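Term Project Report: Household Shrines and Seasonal Offerings

Our group read 23 accounts of house spirits from older European folk religion and compared them with what members of Prellia, a modern pagan circle, do at home. Prellia meets on Wednesday evenings.

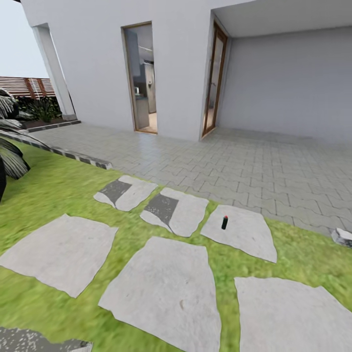

Where were offerings usually left?
Most accounts name the hearth or the doorstep - milk and bread come up more than anything else.

Of the 30 Prellia members who filled in our form, 2 keep no shrine at all. The rest keep one indoors and change it with the seasons. Several also pour out a drink on the ground at harvest time, a custom we did not find in the older texts. 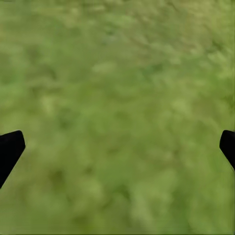 Figure 2. Grass, seen from above.

The full form is in the appendix.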